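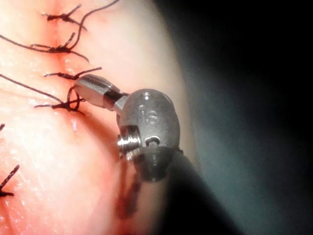 Interrupted stitches in black thread along a closed incision.

About Brimumance

Brimumance is a small suturing school. We teach wound closure to medical students, nurses, physician assistants and veterinary staff, and we sell the practice supplies we use in our own classes. Our classroom and workshop are on the ground floor of the Zamfir Building, with the supply counter by the front entrance.

What we teach

Most people start with the Dernarell course, which runs for 6 weeks in the evening. The first two weeks are spent on knots and nothing else. Students tie on cord, then on thread, and move on to the practice pads in week three. After that we cover simple interrupted stitches, mattress stitches and running closures, in that order.

We look at the same things in every piece of work: how far each stitch sits from the edge of the cut, how evenly the stitches are spaced, whether the knot lies flat, and whether the two sides meet without bunching. Tight stitches are the most common fault in early work. Students are asked to cut them out and put them in again, sometimes several times in one evening.

Classes are kept small and every student has a full-width bench. Last year 206 people finished the Dernarell course. Some of them came back for the advanced class, which starts each November and deals with curved surfaces and uneven wound edges.

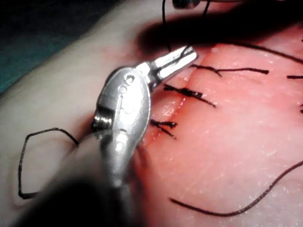
Black knots tied across the incision in a practice pad.

Pads and thread

We use a lot of pads. A beginner can wear one out in two sessions, and we go through roughly 1,000 in a year between the classroom and open practice hours. Used pads are kept for knot work until the surface will no longer hold a stitch.

Our basic thread is sold under the name Drilitetti. It is black, for training only, and comes on a card with the needle attached. We chose a dark thread for beginners so that a crossed strand or a loose throw is easy to find. Drilitetti thread is not sterile and must not be used on people or animals.

Pads and thread can be bought separately or as a student kit – the kit is included in the Dernarell fee. Schools and clinics can order by the case.

Visiting

Open practice is held in the classroom from 4 p.m. to 8 p.m. on weekdays outside the holidays. Former students may use a bench at no charge if they bring their own pad. The workshop is in room 452; ring at the front entrance and take the corridor to the left.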